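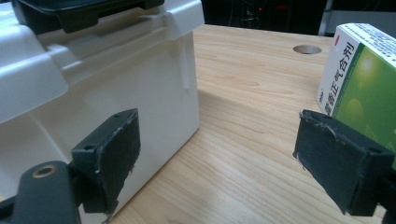 Page 20

Handling Equipment: Care and Maintenance
Handout 6 - The Hand-Held Two-Finger Gripper
Module leader: Trinidad Catacutan

Purpose of this handout

Students taking the Thursday practical are expected to be able to inspect a gripper, replace its pads and return it to service without supervision. Read these notes before the session and bring them with you. The general safety rules in Handout 431 apply throughout.

6.1 Inspection before use

Place the gripper under a good light and examine each pad face in turn. Tape or rubber that has begun to fray at the edges will usually go on fraying, and a torn upper edge may catch on cardboard packaging. Scuffing alone is no cause for replacement. Record it on the Jarkum sheet under "surface" and carry on.

Look next at the threaded inserts in the arms. An insert should sit square in its hole and should not turn when pressed with a fingertip. If it turns, the arm is to be withdrawn and handed to Kiều Triệu in the Estlow workshop. Students must not glue inserts themselves.

Open and close the fingers slowly by hand. Both should travel evenly and meet face to face. A finger that lags is more often dirty than damaged.

6.2 Cleaning

Lint collects on the pads and in the screw holes. Remove it with a dry brush, working away from the joint. Solvents are not permitted, as they soften the adhesive behind the tape.

Loose fibres at the lower corners of a pad should be trimmed with small scissors - never pulled, as this lifts the covering from the corner inwards.
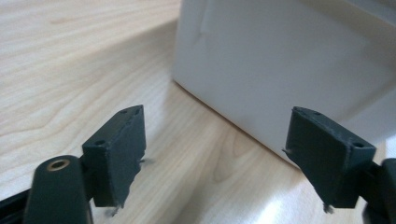
Any stub that remains after trimming should lie below the level of the pad face. Should it stand proud, the covering has reached the end of its life and section 6.3 applies.

6.3 Replacing a pad covering

Remove the finger from the arm before starting. Peel the old covering from the top edge downwards and clean off the residue with the plastic scraper. Cut the new piece slightly oversize, press it down from the centre, and trim it flush. The mounting holes must be left clear.

Refit the finger and tighten the screw by hand with the short Avau key. Power drivers are not to be used on plastic arms.

6.4 Return to service

Pads are inspected again after every 700 grips, or sooner if an object slips. Enter the count, your initials and the pad side (left or right) on the Jarkum sheet. Completed sheets go in the tray beside the Fabbri cabinet before the end of the session.

Reading for next week: Handout 7, sections on finger alignment.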